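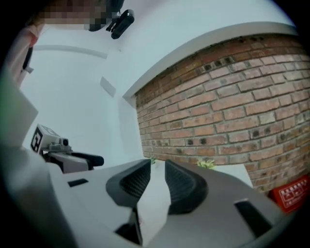 Call for Readers: Spring Round of the Rarkthorpe Manuscript Swap

We're looking for beta readers again, and this time we have a wonderful pile of unfinished books to share with you!

The Rarkthorpe Manuscript Swap matches people who are partway through writing a novel or memoir with people who love to read and don't mind a few rough edges. Last round we had more writers than readers, so a few manuscripts had to wait. We'd love to get those out the door first.

What you'd be reading

Each reader takes on one manuscript, sent in 3 installments between February and the end of spring. An installment is never longer than 300 pages, and most are a lot shorter (one of our mystery writers turns in chapters you can finish over lunch). This round we have historical fiction, two very different ghost stories, a middle grade adventure set on a ferry, a memoir about running a bakery in Wondport, and plenty of romance. You tell us what you like and what you'd prefer to stay away from, and we do our best to match you.

What we ask of you

After each installment you write a reader letter of at least 600 words. You don't have to fix commas. Tell the writer where you got pulled in, where you started skimming, which character you'd follow anywhere, and what you think is going to happen next. Writers love that last part, especially when you guess wrong.

There's also one group call at the midpoint, at 7 p.m. Eastern, where readers and writers get to talk about how it's going. Cameras are optional and so are pajamas.

Who can apply

Anyone 18 or older who reads comfortably in English. You don't need a degree, a blog or any publishing experience. Some of our best letters have come from people who had never given feedback on a book before. If you're writing something of your own, you're welcome too, and you can ask to be put on the list for the fall round as a writer.

What you get

Readers receive a $300 stipend, paid after the third letter comes in. You'll also get a thank-you copy of the latest Bukuren anthology, our yearly collection of short work by past participants, and an invitation to the Fawzy Reading Night in Wondport, where writers from the round read from their finished drafts. (Travel isn't covered, but we stream the whole evening.)

How to apply

Send us an email with "Spring Reader" in the subject line and include:

- your name and time zone
- the genres you enjoy, plus anything you'd like to avoid
- a short letter, up to 900 words, about a book you read recently and had feelings about

It can be a book you loved or one you threw across the room. Please write it the way you'd write to a friend, since that's the tone our writers find most useful.

Applications close at midnight Eastern on the last day of January. Everyone will get an answer in early February, and the first installments go out a week later. If you've read for us before, skip the sample letter and just tell us you're in. We've missed you!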